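Local Government and Elections Forum
Thread: Candidate replacement in the Trorbridge ward

wardclerk_ret
Posted 4 March 2025
Members are advised that the party's district office has withdrawn its sitting councilor for Trorbridge and will name another candidate before the July election. The councilor won by 801 votes last time. The statement gives no grounds for the decision.

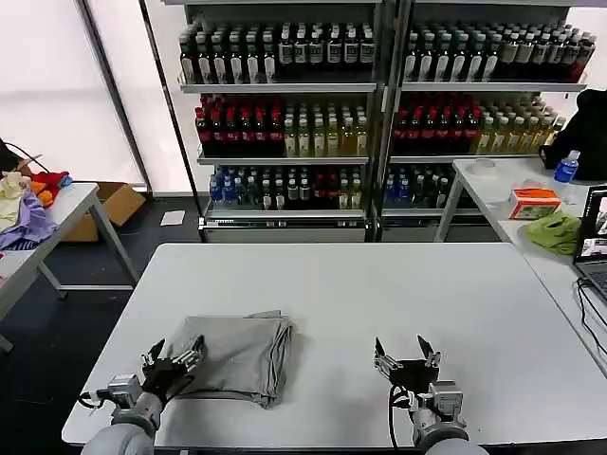

It also confirms that the Drellton list is unchanged. I would ask that replies address the procedure.

Kolleo
The procedure is in order. Party rules allow the district office to replace a candidate at any time before papers are filed.

millrace100
I must disagree with the previous member. The rules require that the local branch be consulted, and our branch received no letter.
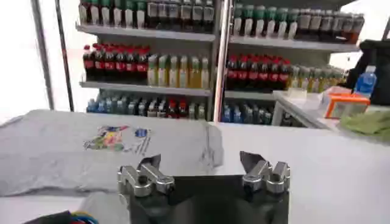
Folded gray shirt on a white table.

Until the office can show that notice was given, the nomination should be regarded as open to challenge.

Kolleo
Consultation is required for a first selection. A replacement falls under section 2, where the word used is "inform."

Rebane
Both readings have been accepted in the past. In Drellton, two replacements were made under section 2, and one was sent back to the branch. 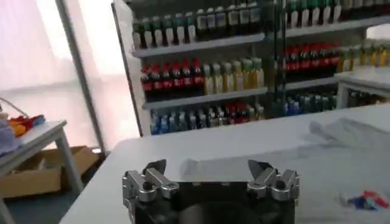 The branch may submit a written objection, which the district office is obliged to answer before filing closes.

millrace100
Thank you. An objection will be submitted on that basis. I do not accept the reading of section 2.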